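Acceptance

The Grelis trial plan ran to fifteen pages, and the definition of a finished chore took up six of them. Merle McKinnon had written the definition in January. An item was put away when it had been lifted clear of the work surface, moved to its station, set down without damage, and released, with the fingers fully withdrawn. Partial credit was not available.

Dirine, the client, sold kitchen fittings from a shop floor in Gralville and wanted to know whether the arm could take over clearing the counters at closing. The firm had asked for a yes or a no. Merle had explained twice that a simulator could supply a no quite cheaply and that a yes would cost more. The second explanation had gone unanswered.

She opened run 2 on the wrist view and stepped through it slowly. The controller, which everyone called Egan after the branch it lived on, had an olive board to deal with. Boards were difficult. A long flat part gave the planner a great many places to close the fingers, most of them bad.

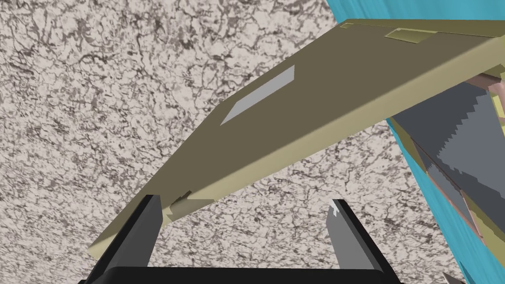
Torres wrote in the review channel that a person with one week of training could clear a counter in the dark while holding a conversation, and asked what exactly the shop would be paying for. The same message proposed that the whole trial be moved to floor scrubbing, where the work was flat and the machines already existed.

Merle replied that floor scrubbing was outside the scope. She then deleted the reply and wrote that the question was fair, that closing took a person's time every night, and that the plan priced this on page 3. She attached page 3.

The log for run 2 listed a grasp request, a timeout, and a second grasp request from a different approach angle. The timeout interested her. Egan had a fixed budget for choosing a grasp, and on small parts it never used the whole of it. On the board it had used all of it and then asked again, in the way that a man reads the same line of a form twice.

She increased the budget and changed nothing else. Changing two parameters at once was forbidden by the plan, in a paragraph she had written after changing two parameters at once. The job went back in the queue. She ate a sandwich over the sink, rinsed the plate, dried it, and put it in the cupboard. The task had involved a wet rigid object, a cloth, a hinged door, and a stack with very little clearance. She had been thinking about the timeout throughout.

When she returned, the new run was ready for review. She saved a still for the report and captioned it.

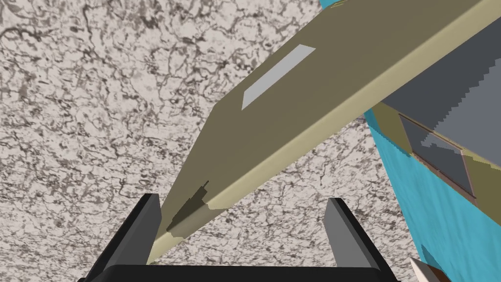
Fig. 2. Wrist view, narrow end of the board between the fingers.

The report template had a field for remarks. She typed that the position of the board between the fingers was not evidence of a secure grasp, and that the contact record should be read alongside the still. Dirine would not read the contact record. The remark would stay in regardless.

At the bottom of the template was the question the client had supplied, with two boxes after it. Can the system clear a counter unattended? Merle had asked for a third box and been told that the form was shared with procurement. She left both empty and moved to the next section, which covered the idle pose and the return to start. These were dull parts of a trial and she liked them. An arm that could not wait properly could not be left in a shop overnight.

She advanced the viewer to an interval with nothing in the gripper and compared the joint values with the limits in the plan. 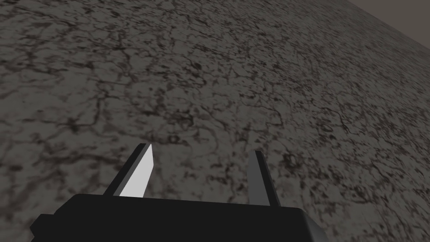

The values were inside the limits. She entered them in the table, checked the entries against the log, and corrected one transposed digit of her own. Then she scrolled back up to the two boxes.

The plan allowed an assessor to defer a finding once, in writing, with a stated reason. Under reason she wrote that board handling required further runs at the revised time budget, and that any finding made before then would describe the budget and leave the chore untested. She dated it Thursday, February 27, 2020, and sent it to Torres for countersignature.

Torres signed it and asked whether she had considered the floors.

Merle queued the next run, switched off the desk lamp, and went home to do the dishes.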